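Why Does Rice Stick Together?

Have you ever squished a ball of rice in your hands and noticed that it stays put? Try that with popcorn and you'll have a mess all over the floor! Rice has a secret, and it's called starch.

Starch is how plants store energy for later. Every grain of rice is packed with it, in tiny bundles much too small to see. When you cook rice, the bundles soak up hot water and swell – a bit like little sponges. Some of them burst, and the starch that leaks out makes a kind of natural glue.

But wait, there are 2 kinds of starch in rice! One is called amylose (say AM-ih-lohs). Its pieces are long and mostly straight. The other is amylopectin (AM-ih-lo-PEK-tin), and its pieces have branches like a tree. Rice with lots of amylose cooks up fluffy, and the grains tend to stay apart. Rice with lots of amylopectin gets wonderfully clingy, so it's great for shaping into balls and blocks.
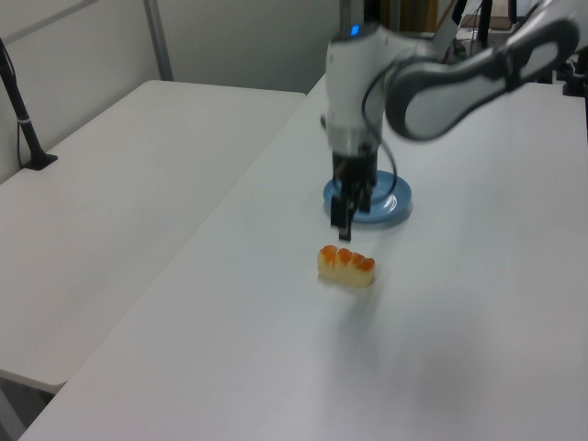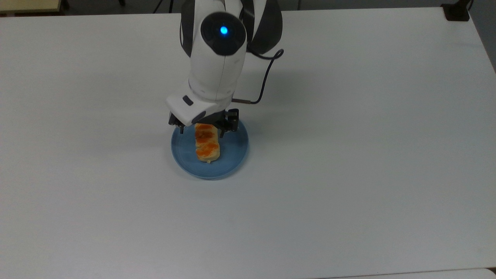
A pale piece with an orange top and a light blue plate.

Sushi cooks pick short, plump grains that hold together but still feel tender when you bite. In northern Thailand, people love an even stickier kind. Our reader Lamduan Pongsiri, age 7, wrote to tell us she rolls hers into a ball with her fingers and dips it in sauce. Yum!

Want to test it yourself? Ask a grown-up to cook a little long-grain rice and a little short-grain rice. Let both cool until they're safe to touch, wet your hands, and squeeze a spoonful of each. Which one makes the better ball? Now press a thumb into it and see if it cracks or just squashes!

Word to know: GRAIN – the small, hard seed of a grass plant. Yes, rice is a grass!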